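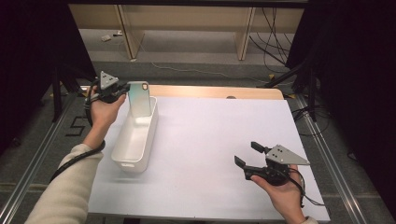
Grelldale Aero Club support desk
Ticket 77: Fly-in registration form will not accept my aircraft
Status: Closed (see last entry)
Opened by: Gyula Nyitrai
Assigned to: Réka Katona

Gyula Nyitrai wrote:
I am trying to register for the Memcombe fly-in and the form tells me my aircraft is "not a recognised aircraft". I have had ruder things said about it, but usually by people who have flown in it. It's a two-seat taildragger I built myself in the shed. Type field is set to Amateur-Built. I press Submit, the page thinks for a bit, then the type field turns red and everything I put in the arrival section is gone. Tried it on the laptop and on my phone. Same red on both.

Réka Katona wrote:
Hi Gyula. What did you put under Manufacturer?

Gyula Nyitrai wrote:
Nyitrai.

Réka Katona wrote:
Right. The form checks manufacturer against the Landeg list, and you're not on it. Can you try "Other" and put your own name in the notes box?

Gyula Nyitrai wrote:
Tried "Other". It now accepts the aircraft but has assigned me to warbird parking and wants to know if I'm carrying live ordnance. I have a thermos.

Réka Katona wrote:
I can reproduce that. "Other" was added for last year's ex-military arrivals and it seems the parking rule went in with it. Please don't answer the ordnance question either way, as both answers email the safety officer. Passing to Jenő, who looks after the Lodik plug-in.

Jenő Borbély wrote:
Had a look. Two separate faults.
1. Parking is picked from the manufacturer field when it should be picked from the type field. Fixed on the test site.
2. The maximum weight field won't go below 2,000 lb. Gyula, I suspect this one is going to get you next.

Gyula Nyitrai wrote:
It has got me. I am being asked to gain weight.

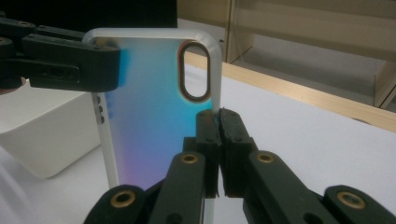 Phone case, upright, back panel in silver, blue and violet.

Orsolya Juhász wrote:
Adding myself as I have the same weight problem with the ultralight group. Everyone of ours who has registered so far has typed 2,000 to get past it, so the marshalling sheet currently believes we are bringing a squadron of something substantial. Could someone correct those before the grass parking gets laid out?

Jenő Borbély wrote:
Minimum weight is now 100 lb. Anything lighter can come in the back of a ute. Orsolya, I can't tell your real entries from the made-up ones, so please send me a list.

Orsolya Juhász wrote:
List sent. They're all made up.

Réka Katona wrote:
Both fixes went live 28 July 2018. Gyula, please clear your browser cache, choose Amateur-Built, type your own name as manufacturer and try once more.

Gyula Nyitrai wrote:
Went through. Grass parking, correct weight, no ordnance. The confirmation email is addressed to "Dear Warbird Owner", and I would like that left as it is.

Boglárka Gál wrote:
Safety officer here. I have had a number of blank ordnance declarations from this form and have filed them. Can the question be taken off entirely for civil aircraft?

Jenő Borbély wrote:
It can, but the plug-in needs an update first. I've put it down for November. Until then it only appears if you choose a warbird type.

Réka Katona wrote:
Closing this one. The email greeting has its own ticket, low priority, at the member's request.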